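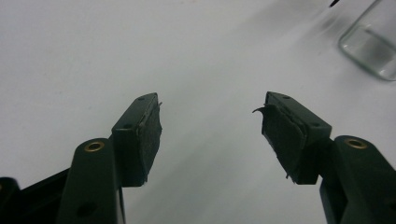

What can people bring to the small parts swap in Etholm? Spare plastic parts, brackets, lids and storage containers, as long as they are clean and not broken.

Wednesday, January 17, 2024
By Gaetano Ruggiero

ETHOLM - A swap for household odds and ends will return to the Pagano Building this month, with white tables set up for sorting and a fee of 40 cents per bag.

The swap takes in the pieces left over when an appliance or a shelf is thrown out. Brackets and tabs with a screw hole go on one table, and anything with a hinge goes on another. 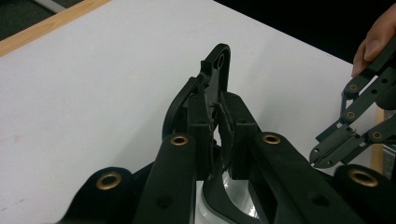 Parts without a known maker are accepted. They are put out loose, and visitors are welcome to bring the broken piece from home and compare the two. Last April the swap took in 1,000 items, and 76 were left at closing.

Containers are new this year. Clear ones with flip-top lids are wanted most, for screws, buttons and dry food.

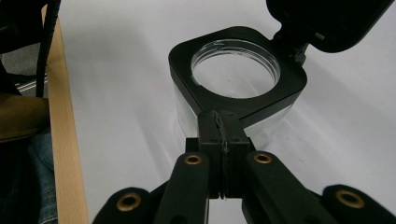 Lids should be left attached. Glass jars will not be taken, and neither will paint cans or batteries, which go to the Kolent Road drop-off.

Doors open at 10 a.m. Saturday at 19 Bomitz Street. Parking is behind the building.

Last updated: 4:15 p.m.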